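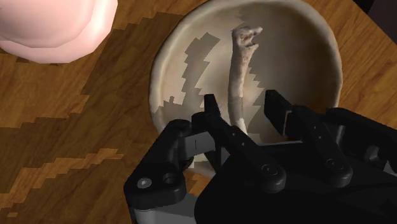 Vainio reunion tickets - anyone else give up?

marrowfat_63
Queued from nine this morning for the Esham show and got to the front to find a single seat behind a pillar. Fan club members were meant to get first go. I've been paying Sirnus for that privilege since their second album.

pollyanna_ish
Same here. 3000 in front of me, then suddenly 18, then the page logged me out. Lovely stuff.

Tyson Robichaud
It's a small hall. It holds 2000. Some of you were always going to miss out, fan club or no fan club.

marrowfat_63
Thanks Tyson, very soothing. Did you get one?

Tyson Robichaud
Two. Stalls.

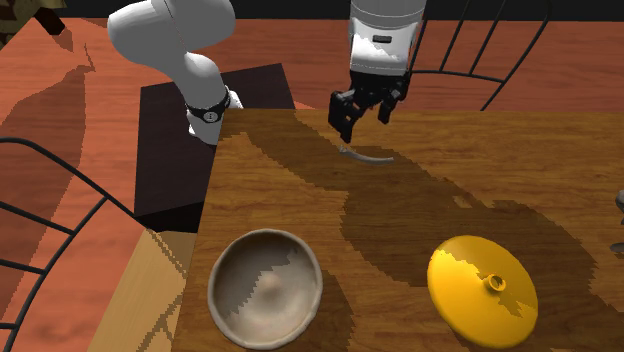
pollyanna_ish
Of course you did. I still say they should have played Fultness as well, they could fill it twice over.

gravyboat
Could they? Half the band weren't speaking in March. I'd be pleased if they fill the drum stool.

marrowfat_63
The drummer's confirmed, it was on their page last night. Tyson, if your plus one falls ill I'm free and I don't sing along. Much.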